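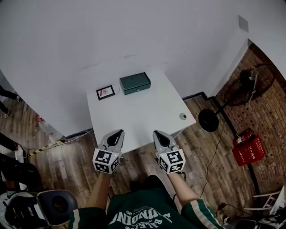

Yao-tsung Kuo told us in the first interview that the pay was never the hard part; it was finding out, on the night, how long the pay was supposed to cover. He had played second violin at Terden for two seasons before anyone showed him a written call sheet. The remark came up again, in other words, in most of the 41 interviews, and it is the reason this section deals with hours before it deals with fees.

4.2 Unpaid time in short engagements

Figure 4. Two grippers held over a small white table.

Players at all four venues (Terden, Fomley, Vörös and Odard) were hired by the call. A call was understood to run from the tuning note to the end of the last piece. Travel, setup, seating changes and the wait between rehearsal and concert fell outside it. At Fomley and Odard this was stated in the letter of engagement. At the other two it was custom, and players learned it from each other.

Interviewees did not agree on whether the waiting time was work. String players mostly said it was, as they could not leave the building. Percussionists put more weight on setup, and several described arriving in the early afternoon for a call that began at 7 p.m. Singers tended to count neither, but raised the question of learning parts at home, which we take up in Section 5.

Overruns were treated differently from place to place. Vörös paid for them in blocks of 30 minutes, and a block that was not completed was not paid. Terden had no rule. Kuo recalled a rehearsal there that ran well past its end - the conductor asked the room if anyone minded, and the matter was closed. He did not think of it as a dispute at the time.

Few players had raised any of this with a union representative. The usual explanation was that the sums were small and the next engagement was decided by the same person who would hear the complaint. Those with a teaching post were more willing to object, though they also took fewer calls. We return to this group when discussing the April survey.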